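The Slow Glow of Amber

Put a piece of amber in your palm and the first surprise is how little there is to it. It weighs next to nothing. A glass bead the same size feels cold and dense, while amber takes on the heat of your hand in a few seconds and then just sits there, glowing away like a tiny lamp. I have been hooked on the stuff since I was nine, when an aunt let me try on her necklace, and a winter spent visiting workshops has only made it worse.

Amber is tree resin that has hardened over millions of years. Baltic amber, the kind most people know, comes from forests that stood more than 30 million years ago. The trees oozed, the resin dripped and pooled, and some of it ended up buried in sediment long enough to turn into something you can saw, drill and polish. Along the way it caught whatever was passing: gnats, ants, bits of bark, once in a great while a feather or a lizard.

From beach to bench

People have been picking it up off beaches since the Stone Age. It floats in salty water, so winter storms toss it ashore tangled in seaweed and driftwood, and early risers still go out with nets after a good blow. The Romans were mad for it and hauled it south over land. Guilds later controlled who could carve it, and for a long stretch the main demand was for rosaries.

At Urnside, a small cutting shop up a flight of very steep stairs, the day starts with sorting. Raw amber looks like nothing much, a dull brown crust that could pass for a pebble or a stale bit of toffee. The cutters file a little window into each lump and hold it to the lamp. Clear yellow goes in one tray. Butterscotch, cloudy and rich, goes in another. Then there's the white, sometimes called bone amber, which is packed with microscopic bubbles and which I love more than all the others put together!

The shop had 249 lumps laid out the morning I visited, one season's buying, and the cutters seemed to know every one of them. Carving is done with small steel blades and rotary burrs, slowly, because amber softens and gets gummy if a tool runs too hot. And the smell! Pine, a little pepper, something like an old church. It stays in your sweater for days (I didn't mind).

The carvers of Narkmont

Narkmont is where I saw the finest work. The studio makes chess sets, combs, pipe stems and little boxes, and its showpiece is a cabinet covered in thin amber tiles, 788 of them, each backed with foil so that light bounces out through the color. No two tiles match. Stand to one side and the whole front goes dark as tea, then you take a step and it catches fire.

The method is an old one. Tiles are cut a hair too large, warmed gently, trimmed to the line and set in a resin glue. A cracked tile is ground down and becomes part of a smaller one. Even the dust gets saved, since it can go into varnish or incense.

Narkmont also keeps a shelf of Szilágyi pieces, named for the workshop that made them and prized for their deep relief. My favorite is a comb no longer than a finger, with a hare running along the spine. The ears are so thin that they're nearly colorless, and the belly, where the amber is thickest, is the brown of strong honey.

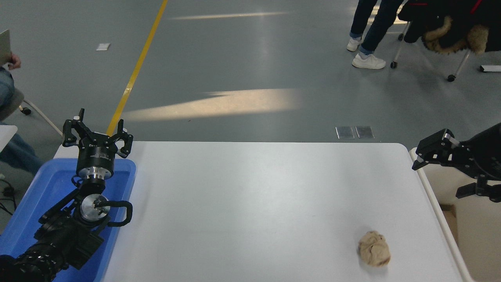 Telling the real thing

Fakes are everywhere, and some are very pretty. Plastic is the usual culprit, along with glass and copal, a much younger resin that turns sticky with a drop of acetone. The gentlest test for a loose bead is salt water. Stir plenty of table salt into a glass of water and drop the bead in. Amber should float, and glass and many plastics will sink. Copal floats as well, so this won't settle everything. Don't try it with a mounted stone, as the metal will drag it down whatever it is.

Rub a piece hard on wool and it should pick up enough static to lift a scrap of tissue. The Greeks called amber elektron, and that's where we get the word electricity.

Nellell, a dealer I trust, will put any piece under an ultraviolet lamp while you wait, and real Baltic amber often gives back a lovely milky blue. Small polished beads there start at 80 dollars a strand. If you buy one, keep it away from perfume and hairspray, wipe it with a soft damp cloth and wear it often.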